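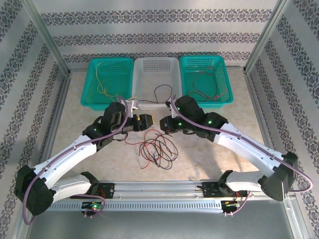 Zweiarmzelle, beide Greifer vor der Mitte der Arbeitsfläche, Leitungsbündel noch auf dem Tisch

Ticket 253
Anlage: Zelle Akirska, Kabelsortierung
Gemeldet von: Schicht
Bearbeitung: Instandhaltung Rokholm
Priorität: mittel
Status: in Beobachtung
Eröffnet: 24. Juli 2018

Fehlerbild
Rechter Arm bleibt beim Anfahren der Übergabeposition stehen, Meldung "Teilnehmer Handgelenk antwortet nicht". Linker Arm wartet dann auf Freigabe und läuft in die Zeitüberschreitung. Nach Quittieren geht es meist weiter, in der letzten Schicht 14 Stopps.

Geprüft
Versorgungsspannung an beiden Armen in Ordnung, auch unter Last. Greifer einzeln verfahren, ohne Befund. Leuchtanzeigen an den Handgelenken grün, beide Seiten. Platine am linken Schienenende ebenfalls grün.
Arme langsam auf Übergabe gefahren und angehalten. Violette Leitung am rechten Arm von Hand bewegt: Fehler kommt, sobald am Ellbogen Zug entsteht. Am linken Arm nicht nachstellbar. Dort hängt die Leitung unterhalb des Ellbogens durch und hat genug Reserve.

Ursache
Leitung rechts zwischen Handgelenk und Ellbogen zu knapp verlegt. Bei gestrecktem Unterarm zieht sie am Stecker.

Maßnahmen
Stecker am Handgelenk rechts gelöst, Kontakte gereinigt, neu gesteckt. Leitung um 70 mm nachgesetzt, Zugentlastung neu gebunden. Referenzfahrt beider Arme, Übergabepunkt neu eingelernt. Spalt zwischen den Greifern bleibt wie in der Vorgabe von Oduletti.
Testlauf mit 6 Leitungsbündeln, Ablage in alle drei Körbe, kein Stopp.

Offen
Ersatzleitung bei Ferreira angefragt, noch keine Lieferzusage. Bis dahin bei Schichtbeginn Sitz des Steckers rechts prüfen. Leitung links nicht kürzen. Einbau der neuen Leitung mit der Wartung im September.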